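Tuveo – second EP, progress note for Wilma MacRitchie
2020-01-27

Wilma – quick one before I'm back in the studio. Sorry it's late, the mixes ate the week.

Where we are. Five tracks planned, 6 now, as Consolacion came in with a vocal idea for the slow one and it got its own song. Four are mixed. "Stikdale" is the single and it's done, I mean really done, Knut has stopped opening the session. "Vosik" still has the low end problem I wrote to you about, kick and bass fighting from the second drop on. He wants to redo the bass on the hardware synth. I said fine, one day, then we live with it.

Vocals. Consolacion Policarpio finished everything except the ad libs on track 5. Two takes of the hook kept, both going in, panned. She's happy with the credit split, email confirmation attached to the last batch of receipts.

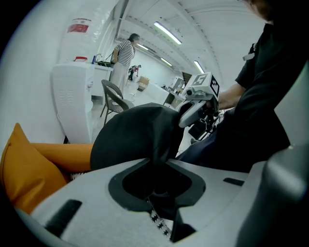 Black fabric, January.

Mastering. Booked with Volker Hinrichs, he needs all the stems in one go and won't do it track by track. So nothing moves until "Vosik" moves. He's holding a slot for us but can't hold it forever.

Remixes. Nele Kasten said yes to "Stikdale". Wants it slower, almost house tempo. Second remixer fell through, asking round. If you know anyone who works fast and cheap, please say.

Money. Studio time is over by 30 hours, mostly the vocal sessions. I've moved the video budget across to cover it so the total dosn't change. Means no proper video for the single, just a visualizer. Would rather ask you now than after – is that OK under the grant terms? Left in the pot after this month: 1121 euros, and mastering comes out of that.

Live. Release show at the Eichhorn, small room, August. Set is 21 minutes so far, needs to be double. Knut wants to play the synth parts by hand, I'd keep half of them on the sampler.

Still open:
– bass on "Vosik"
– ad libs, track 5
– second remix
– artwork, two drafts in, neither right, text too small on on both
– your answer on the video money

Next report once the masters are back. Call me if the studio number is quicker, I don't see email much during sessions.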